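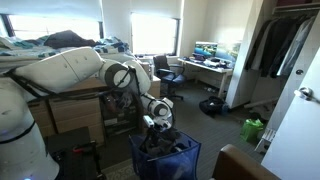
Milagros Dalisay asks whether clothes have to be folded before they go into a fabric bag, or whether they can go in from the bed as they are. It depends on where the bag is going next. The answers below cover that and the other questions we receive on bagging clothes in small bedrooms.

Do clothes need to be folded first?
For laundry, no. For storage longer than a month, yes. Bunched cotton holds its creases, and a bag of unfolded clothes reaches the rim well before it reaches its weight limit.

What size of bag should I use?
The Skolau upright bag, item 3857, holds 80 liters and stands 53 cm high when open. It fits between a bed and a dresser in most small rooms.

Will the bag stand up on its own?
Put the heaviest items in first – jeans, then sweatshirts – and press them into the corners. An empty fabric bag tends to fold over on carpet. On a rug, keep the whole base either on or off the edge.

Can I sort on the bed?
Yes. Make one pile at the wall side and work from the top of it. Dark and light clothing should be bagged separately if any of it is going to the wash.

What should stay in the dresser?
Anything worn weekly. Drawers should close without pressing down on the contents. If they do not, move the bottom layer to a bag.

Can a filled bag be left under a window?
For a few days. Dark fabrics fade in direct sun, so pull the shade down or move the bag to the closet. Bags stored from September through the winter should also be kept off outside walls, where condensation can form.

How is the bag cleaned?
Wipe with a damp cloth and leave open until dry. Do not tumble dry. The Kirorby liner is 100 percent cotton and can be machine washed separately.

Are the handles replaceable?
Yes, as a pair. Quote the item number when ordering.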